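House rules for folding, second go

I said back in December that I'd write down the rules we use at Siltov when we teach the grippers to handle clothes, and then of course I didn't, and Nilton Bedoya has been very patient with me about it (thank you, Nilton!). So, 6/23/26, and a cup of tea at my elbow, let's have a go. 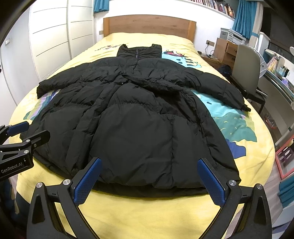 My favourite rule is the dullest one, which is that every garment gets the same start. Face up, collar towards the head of the bed, hem towards you, and both sleeves out where the fingers can get at them. A puffer coat like the black one on the yellow duvet cover needs it more than most, as all that padding wrinkles up and you can easily pinch two layers when you meant one. Zip down the middle, please, and don't fuss over the creases.

The second rule is to go slowly with the closing. We had 47 folds thrown out of our first 100 at Huanca, nearly all for snatching, and I was responsible for a fair few of those. Pause, close, then lift.

I still owe you the bit on towels, and Nilton wants a word about socks.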